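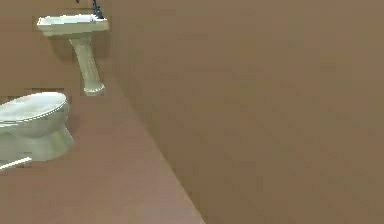
仿真浴室一角，洗手台与马桶靠后墙摆放。

**Trornetti开放浴室仿真场景，远程示教不用再排队等真机**

8月28日（星期二）消息，做远程示教软件的Trornetti今天放出一套浴室仿真场景，操作员在自己电脑前就能带着虚拟机器人走一遍任务，动作全程录下来，拿去训练。首批开放给Steldale实验楼的用户，外部申请下周起受理。

先说怎么用。戴头显或者用桌面手柄都行，手柄便宜，上手也快。操作员看到的是机器人视角，推、转、抬都由人来做，系统同步记录关节角度和画面。录完可以回放，不满意就删掉重来。和真机示教的流程基本一样，区别是撞了墙不用修。

浴室为什么难？地方窄，转身就是墙。陶瓷件又是圆的，边沿不好找。Trornetti方面说，厨房桌面的数据各家手里都不少，浴室的很少，真机进浴室采集更麻烦，要防水，要布线，还要跟物业打招呼。仿真里这些都省了。

首批任务共20个，包括靠近洗手台、转动龙头、掀放马桶盖、沿墙移动等等。每个任务要求录满100条合格示范才算完成。合格与否由2名审核员各看一遍，意见不一致的退回重录。目前内部试录已收下403条，大部分集中在靠近和转向这类简单动作，掀盖子的最少，操作员反映手感不对，盖子“太轻”。开发组说铰链阻尼的参数还在调，下个版本改。

手把手示教也在计划里。合作方Odero提供一条带力反馈的小臂，人直接拖着它走，仿真里的手臂跟着动。这部分还没开放，接口文挡已经挂出来了，想先看的可以去看。Odero表示小臂暂不单卖，只随项目借用，借期和押金另行通知。

画质方面别抱太大期望。墙面和地面贴图都是低分辨率的，物体边缘发虚，低机位视角下旁边一大片墙很容易占掉大半个画面，新手经常找不着方向。有试用者建议加一个俯视小窗，开发组回复说考虑中，但担心操作员养成看小窗的习惯，录出来的动作跟机器人自己能看见的东西对不上。这个争论内部论坛上吵了好几页，没结果。默认先关着，高级设置里可以开，开了的录制会打上标记，训练时能单独筛出来。

数据归谁？按现在的条款，操作员自己录的可以自己导出，同时授权Trornetti用于训练。做评测的Lappalainen会拿其中一部分出一份对比报告，看仿真示范训练出来的策略放到真浴室里还剩多少本事。报告时间没定，Lappalainen只说要等真机那边的样板间装好，水电还没通。

另外几件小事。
- 网络延迟高的时候手柄会抖，建议用有线
- 老版客户端打不开新场景，得先升级再装场景包
- 3月之前录的厨房数据格式不同，不能直接合并，转换脚本在下载页最下面
- 中文界面有几处按扭还是英文，已经报上去了

对操作经验没有硬性要求，新用户先过一段练习关，练习关不计入合格条数。申请表在Trornetti网站的示教页面，填单位和设备型号即可，个人也能申，不过排在后面。审核通过后发邮件，场景包和安装说明一起给。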